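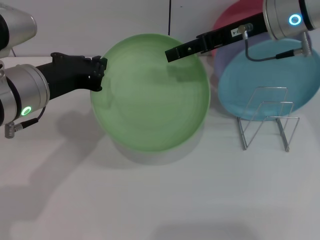
Newsletters > Kitchen Table Notes > Secondhand

What I learned from a box of other people's dishes

20/11/2021

I went to the Birkent church sale in October for a lamp. I came home with no lamp and a box of dinnerware that cost me 12 dollars, and I have been insufferable at home ever since. If you've been reading this newsletter for a while you already know how I get about plates (sorry!), so feel free to skip down to the soup recipe.

The box was mostly Pascual, the stuff that used to be sold at the hardware store on Flanlow Road back when hardware stores had a housewares aisle. My grandmother had the same pattern in yellow. We ate everything off it, including birthday cake, and I don't think a single piece ever saw the inside of a china cabinet. There was also a gravy boat that doesn't match anything and that I love more than the rest put together.

A few of you wrote in after the last issue asking how I decide what to buy, so let me try. I run a fingertip all the way around the rim first, slowly, with my eyes closed if the seller isn't looking. Chips you can miss under bad lighting are very easy to feel. Then I tap the side with a knuckle. A good clear ring makes me happy, and a dull thud usually means a crack somewhere, so back it goes.

Staining bothers me a lot less. Gray knife marks come off with a paste of baking soda and water and a little patience. Tea rings too, mostly. What I won't touch is crazing, that web of fine lines in the glaze, at least for anything I plan to eat from. 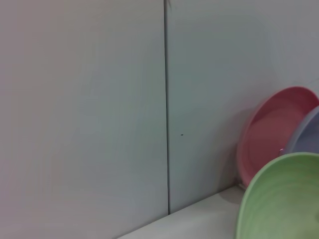
I know people who disagree with me on that, and they're welcome to their crazed pie plates. I'd put a plant on one. I'd keep my keys in one! I just don't want my lasagna sitting on it. Same goes for very old painted pieces when I can't find out who made them, because lead glazes were common for a long time and the home test swabs aren't all that reliable.

Storage is where I fall down. I had the whole lot stacked in one tall pile until a reader from Prultik talked me into putting a paper towel between each plate, and now the cupboard has stopped making that awful grinding noise. I also moved the heavy platters to the bottom shelf, where my knees object but my wrists are grateful.

The Birkent sale comes back in the spring, same hall, side entrance, cash only. Get there early if you want dishes, they go before the books do. And if anybody spots a Pascual sugar bowl with its lid, any color, please write to me before you buy it for yourself.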